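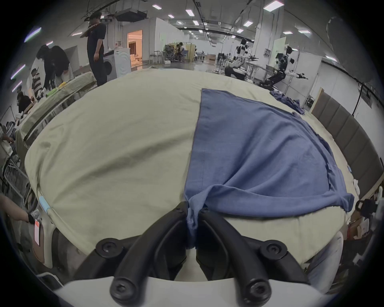

*Blue cloth on the pale green sheet.*

**Cabin check, aircraft 6 — Flutberg Air, before handover from Nuveck**

- [x] Seat belts, all rows. Two buckles stiff in row 8, replaced.
- [x] Life vests. One pouch torn, vest itself in date.
- [ ] Oxygen masks. Panel over row 2 would not drop on the first test. Retest Monday.
- [x] Exit lights and floor path lights.

The row 2 panel stays open on this sheet until it drops cleanly three times. 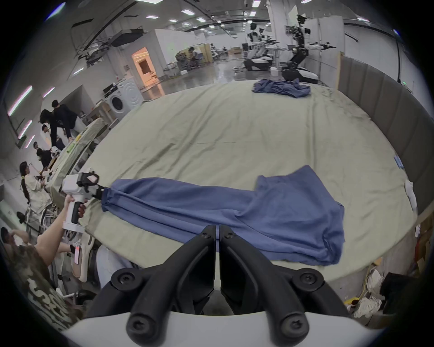

The latch is the same part that gave trouble on the last delivery, so order a spare now. Thongsuk quotes more than 100 dollars for it — fine, charge it to the handover budget.

- [x] Galley latches and trolley brakes.
- [ ] Aft lavatory smoke detector. Chime is faint at the rear crew seat.

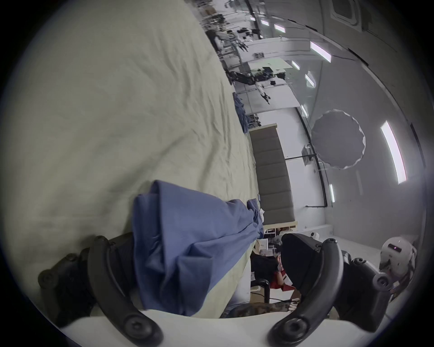
Pornthip Khamphan asks that the chime be tested again with the air packs running, and wants the result before the acceptance papers are signed.

- [x] Fire extinguishers, gauges in the green.
- [ ] Door 2 left, slide pressure. Low end of the range, have Flarkix read it again.
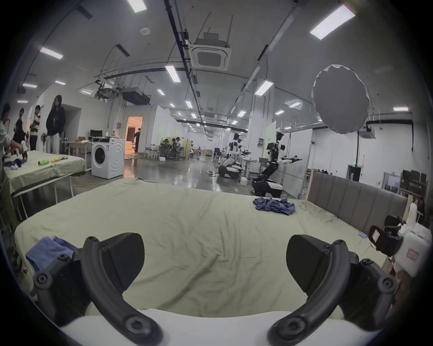 Flarkix replied that their gauge is out for calibration until May and that Nuveck should supply one. Asked Nuveck, no answer yet.

- [x] Safety cards, all seats.
- [ ] Signature, accepting inspector.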